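Dec 25, 2022
Firker notebook, soft goods into the box

Quiet day, good day! I had the house table to myself and the whole Tinomon task list to get through, so I put on coffee and started with the plushes. Target was 70 demos. Got to 70 before dinner and kept going for a bit, simply because it was fun.

What changed since the last entry: I open the jaws wide before I come down over the object, every time, even when it costs a second. The McKinnon policy copied all my lazy half-open approaches from earlier in December and kept bumping things sideways. Also slowing down for the last 6 cm. It feels silly in the hand but the trajectories look so much cleaner when I replay them.

Tissue is still my favorite. It folds differently on every grab, so you can't go on autopilot, and the blue pads hold it nicely with hardly any squeeze.

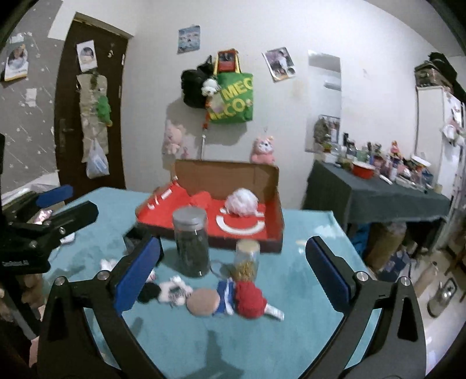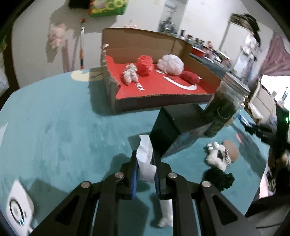

Fekance export ran on everything up to demo 11 with no dropped poses, rest is queued overnight.

Read the draft of this out over the phone and got an objection right away: wide jaws on every approach will teach the policy that it always has room, and in a cluttered box it won't. Better to mix in narrow approaches on purpose and tag them, so we can train with and without. And don't stop at 70 - the soft things vary so much that 300 would be a fairer test.

Fair point on the narrow ones. I'll do a batch with the jaws only as open as the object needs, tagged "narrow", same objects, same box. 300 is a lot of tissue, but I'm up for it - the replays are already looking better than anything we had on the old arm setup, and I really want to see what the policy does with them.

To do: wipe pads, recheck jaw zero, charge both grips.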